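CEO said "spin-off" on TV but I can't find it in any filing. Does it count?

Asked in Stocks & Companies

I own 300 shares of Parnivell that came to me from my grandmother. It's an old company (1877, she loved telling people that) and for most of its life it made plain hospital supplies, but now there's the surgical robotics side, Steltura, and that's all anyone wants to talk about.

So I had business TV on while I was making lunch and the Parnivell CEO was on. The anchor asked him straight out if Steltura was worth more than the rest of the company put together. He laughed and said something like "you may be right, and shareholders are going to own it directly before too long." Then they went to a break! The stock jumped and by dinner it had given most of that back.

I went to the investor page and there is nothing. No press release, no date, no ratio. My brokerage app, Skinon, doesn't list anything under upcoming events either. Can a CEO just say that? And do I need to do anything to make sure I get my Steltura shares?

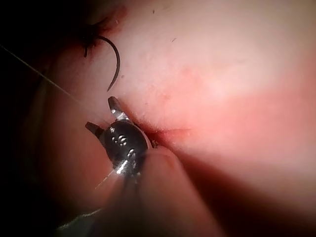
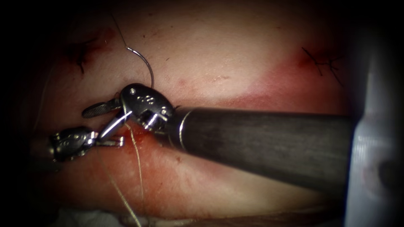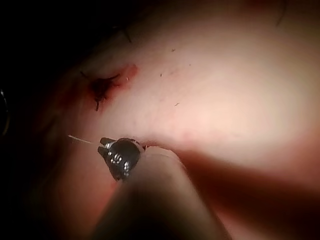
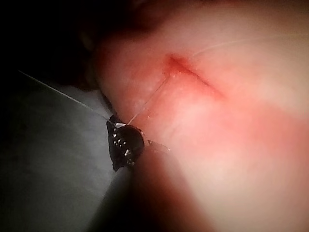
Robotic surgery close-ups. First three: instruments against tissue. Last: a narrow, reddened incision.

2 answers

Answer 1 (marked helpful)

I've been through two spin-offs as a small shareholder, so take this as coming from a regular person and not a lawyer. What he said on TV isn't a spin-off. It's a guy talking. For it to be real the board has to approve it, and for a normal US spin-off there will be a registration statement for the new company, usually a Form 10. That's the one you want to read, it's long but the first few pages tell you what you'd get for each share. Then they set a record date. If you hold the shares in your brokerage account the new ones normally just show up, you don't sign up for anything.

As for whether he can say it, there's a rule called Regulation FD that's about not tipping off some investors before everybody else. People argue over whether a TV interview by itself is public enough, so companies often put something out alongside it. I'd search the company name on EDGAR (it's free) and look for a recent 8-K. Sometimes it lands there before anyone updates the investor page.

Also, "before too long" can mean years. My first one got announced properly, with a slide deck and everything, and it still dragged on so long I forgot I owned the thing.

Answer 2

sell it, they always say this stuff when the price is down. Gouveia did the exact same thing and nothing ever got spun

Comment from the asker

Thanks! Looked on EDGAR and the newest 8-K is just the February earnings one. Holding for now. Does anybody know how cost basis works if the shares were inherited, or should I post that separately?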